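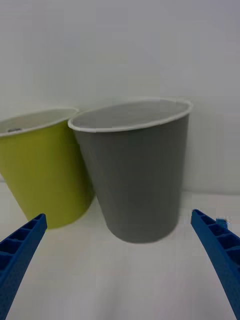
2025-02-02

Den ganzen Vormittag an der Betriebsanweisung gesessen, fünfte Fassung. Die vierte ist daran gescheitert, dass in Abschnitt 3 stand, der Greifer dürfe »nur eindeutig freistehende Objekte« anfahren. Klingt gut, liest sich vernünftig, wurde von allen abgezeichnet. Und dann stehen da ein grauer und ein gelbgrüner Becher auf dem weißen Tisch, die Ränder fast aneinander, der grüne halb hinter dem grauen, und beide blauen Finger sind schon auf dem Weg. Ist der graue freistehend? Von rechts gesehen: ja. Von links gesehen: eine Frage der Weltanschauung. Ich habe eine Dreiviertelstunde lang Sätze über Becher geschrieben und jeden wieder gestrichen. Am Ende steht jetzt: »Zwischen Zielobjekt und Nachbarobjekt muss auf beiden Seiten mindestens eine Fingerbreite Platz sein, sonst wird zuerst getrennt.« Das versteht auch jemand, der um sieben Uhr früh an die Zelle kommt.

Was »trennen« heißt, muss natürlich auch irgendwo stehen. Abschnitt 4, neu. Ich fürchte, der wird lang.

Von Uvo kam heute die Rückmeldung zur vorigen Fassung, drei Seiten Kommentare zu vier Seiten Text. Man wünscht sich durchgehend »Endeffektor« statt »Greifer« und fragt an, ob »Becher« ein definierter Begriff sei. Ich habe also eine Begriffsliste angelegt. Becher: offenes, sich zum Boden hin verjüngendes Gefäß. Ich habe zwei Berufe gelernt und definiere jetzt Becher. Bei Tilier sind sie entspannter, dort ist man der Meinung, die Regeln gehörten sowieso in die Software und auf Papier müsse nur stehen, wo der Not-Halt sitzt. Kann man so sehen. Nur liest die Software keiner, der gerade mit dem Unterarm im Arbeitsbereich hängt und einen umgefallenen Becher aufstellen will.

Womit ich bei meinem Lieblingspunkt bin. Regel 5: Hände erst in die Zelle, wenn der Arm steht UND die Freigabe entzogen ist. Steht seit Mai so an der Wand, laminiert, in Augenhöhe. Heute Nachmittag habe ich selbst hineingefasst, um einen Becher gerade zu rücken. Arm stand, Freigabe war an. Passiert ist nichts, außer dass ich das Schild dabei genau vor der Nase hatte. Habe es ins Beobachtungsbuch eingetragen, mit Uhrzeit und meinem Kürzel, weil ich vorletzte Woche allen gepredigt habe, dass man so etwas einträgt. Die Spalte »Unterwiesen durch« habe ich nach einigem Zögern ebenfalls mit meinem Kürzel gefüllt.

Noch offen für Ofori: die Mindestzahl der Griffversuche vor der Abnahme. Im Entwurf stehen 400 ohne Eingriff von Hand. Streit darüber, ob ein schief stehender Becher, den man vor dem Griff zurechtrückt, als Eingriff gilt. Ich bin dafür. Schiefe Becher sind der Normalfall, und wer sie vorher ausrichtet, prüft vor allem seine eigene Ordnungsliebe. Die Gegenseite nennt das »Probenvorbereitung«. Hübsches Wort, kommt nicht in die Begriffsliste.

Abends Plurkuren angerufen wegen der Prüfplakette, Warteschleife mit Panflöte, nach zwölf Minuten aufgelegt. Morgen Abschnitt 4. Und nachsehen, ob »umgefallen« und »liegend« dasselbe sind, Uvo wird fragen.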